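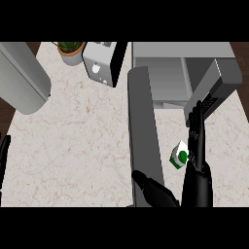 Beige marble counter with tan and brown veining, from above.

Varholm 531 Penetrating Stone Sealer: Kit Review
By Radymyr Zinchenko

Print this article | E-mail this article

The Varholm 531 is a solvent-based impregnating sealer sold as a kit for kitchen counters. The box holds one can of sealer, a foam applicator block, two lint-free cloths, a pair of nitrile gloves and a folded instruction sheet. It replaces the older water-based kit, which I reviewed when it was still sold with a spray head.

An impregnator fills pores below the surface. It slows the uptake of oil and water and leaves the look of the stone close to what it was. It gives no protection against acid. Lemon juice, vinegar and tomato will etch sealed marble at the same rate as bare marble, and the dull mark that results is damage to the calcite itself. The Varholm sheet says this plainly in its second paragraph. The front of the box says "full kitchen protection," and I would like to see that wording dropped.

Test material was polished marble offcuts supplied by Florence Ouellet from her fabrication shop. One set was left polished and a second set was taken down to a honed finish with 300 grit. Each piece was washed with a neutral cleaner and dried overnight. Room temperature was 67 degrees throughout, inside the range given on the sheet.

Application

The foam block holds more liquid than it needs to. On the first piece I flooded it and left a puddle at the back edge. After that I loaded one face only and worked in overlapping passes. Dwell time is 18 minutes, after which the excess must be wiped off with a dry cloth. This is the step to watch. On polished stone, sealer left past the dwell time dries to a smeary film, and removing it takes a fresh coat to soften the residue and a good deal of rubbing. The honed pieces were more forgiving.

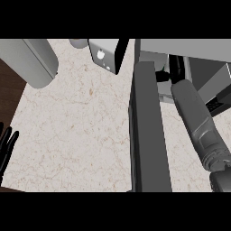
Veins deserve separate attention. They are often more porous than the field around them, and a vein that still looks darker than its surroundings at wipe-off is usually still drawing sealer. A second coat is allowed after two hours. I gave one to half the pieces in each set.

Odor is strong for the first hour and noticeable until the next morning. Open a window and put out the pilot light if the stove has one. The supplied gloves are thin, and one split at the thumb.

Results

Water drops left overnight made no visible mark on any sealed piece, with one coat or two. Olive oil separated the groups. Honed marble with one coat showed a faint ring, which drew out with a baking soda poultice. Honed marble with two coats showed none. The polished pieces were clean in both cases. Coffee gave the same order of results as oil.

There was a slight darkening on the honed set, visible only beside an unsealed piece. Varholm lists the sealer as non-enhancing. I would call it nearly so.

Compared with the Dirnlow kit, the 531 levels more easily and costs more. The Dirnlow cloths are better. Dultholm sells a sealer in the same class, but without an applicator, and I have not tested the current formula.

Recommended for honed marble at two coats. For polished marble one coat is enough, and the leftover sealer keeps well if the can is closed tightly. Discard the cloths according to the fire warning on the label; mine were laid flat outdoors to dry first.

Print this article | E-mail this article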